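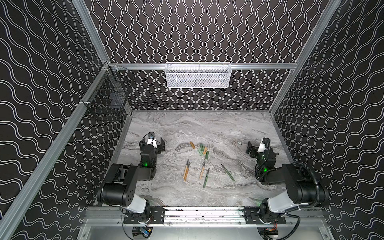
## About Halthorpe

Halthorpe designs and supplies enclosed worktops, wall panels and hanging storage for workshops, studios and teaching rooms. The company employs 40 people at a single site, where frames are cut, surfaces are finished and every order is assembled once before it is packed.

The company began as a supplier of shop counters. Customers regularly asked whether the same counters could be fitted with sides and a back, and in time this work replaced the original trade. Elínborg Hedegaard, who joined as a draughtswoman, has been Managing Director for nine years and remains responsible for all new designs.

### What we make

**Irska** is our framing system. It consists of aluminium posts and rails which may be joined at the corners, run across a back wall or set at a slope along a side. A customer may order a complete enclosure or add a single rail to an existing one.

**Harju** is our collection of surfaces and panels. Tabletops are offered in plain colours and in marble-textured finishes, of which the veined grey is the most frequently ordered. Wall panels are available in black with white wavy lines. The lines may be specified as upright columns or as broader diagonal waves, and many customers choose the first for the back wall and the second for the sides. Samples measuring 85 mm square are sent on request.

**Jekska** covers baskets and trays. The range includes long white mesh trays intended for the middle of a back rail, and black wire-grid baskets which clip to a side rail. Keeping small items on the rail leaves the tabletop clear for work. Baskets are sold singly or in sets of five.

### How we work

Each enquiry is handled by one member of the design office from first drawing to delivery. We ask for the dimensions of the room, the height at which the table will be used and a list of what is to be stored. A drawing is then returned for approval. Changes may be made without charge until the rails have been cut.

Frames are supplied with written assembly instructions. Replacement panels, clips and corner fittings are kept in stock for all current ranges, and earlier Irska fittings can be made to order.

### Visiting us

The showroom is open on weekdays, and on Saturday mornings by appointment. Visitors are welcome to bring their own baskets and fittings to be tried against our rails. The showroom and workshop are closed for two weeks in August, during which written enquiries will be held and answered in order of receipt.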